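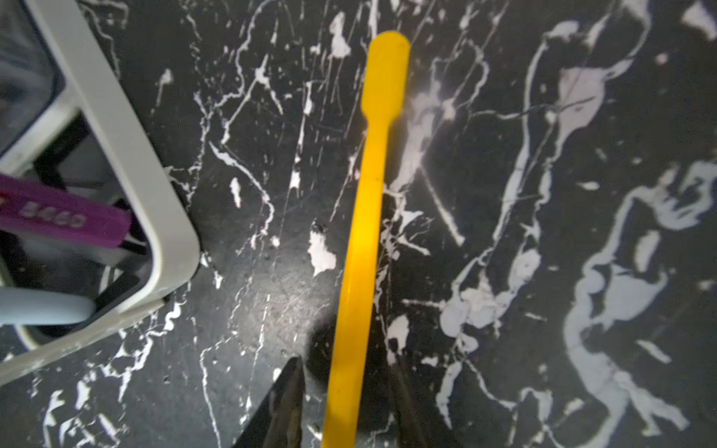
Working Rules for the Two-Arm Tables: Your Questions
By the Larkerus bench team | October 5, 2026
Filed under: Automation > Good practice

Which rules do we follow?
Our own bench rules, version 3, written together with Yazdani in June.
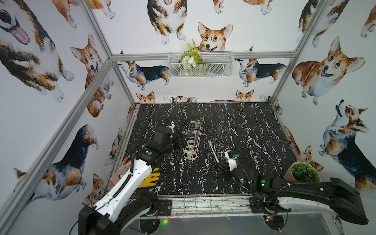

Can both arms work at the same time?
Yes, but each arm must have its own target. One arm at the toothbrush holder and the other above the pink toothbrush is a correct start. Please do not send both to one object.

May I leave gloves on the table?
Only if they are on the object list. 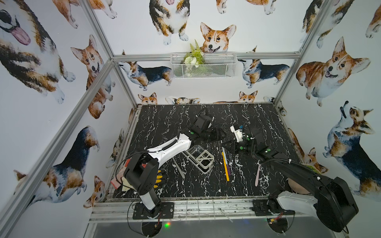

Rack, pencil, pen and toothbrush on the table.

What about cable ties on the front rail?
Remove them before the next run. The rule says the rail must be clear.

Comments (3)

flinbridge_tech: Is the rule for the rail same for single arm tables?

Larkerus: Yes, it is the same.

oldbench: Please add a colour chart for the objects. We have 133 on our list and it is hard to find them.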